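Curnach Games Club
Minutes of the May meeting, Room 304, Dankwa Hall

Meeting opened at 7:05 pm. Minutes of the last meeting were approved with one correction: the library books go back in June.

Room hire
Dankwa Hall will keep our rate the same through the summer. The side door will be locked at 10 pm, so games still going at 9:45 should be adjourned.

Equipment
Two clocks need new batteries. Members agreed to buy three more roll-up boards from Nastudix — green, to match the ones we have. Loose pieces should go back in their own bags at the end of the night.
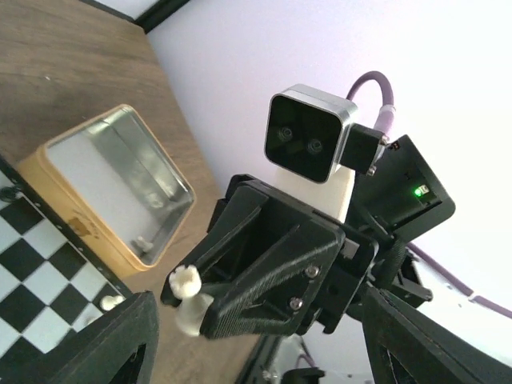
White chess piece with a crown-like top.

Match with Bindoda
Bindoda has asked to move the away match to the afternoon. Agreed. Cars leave the hall lot at 1 pm.

Other business
A request for a beginners' table was put off to the next meeting.

Meeting closed at 8:20 pm.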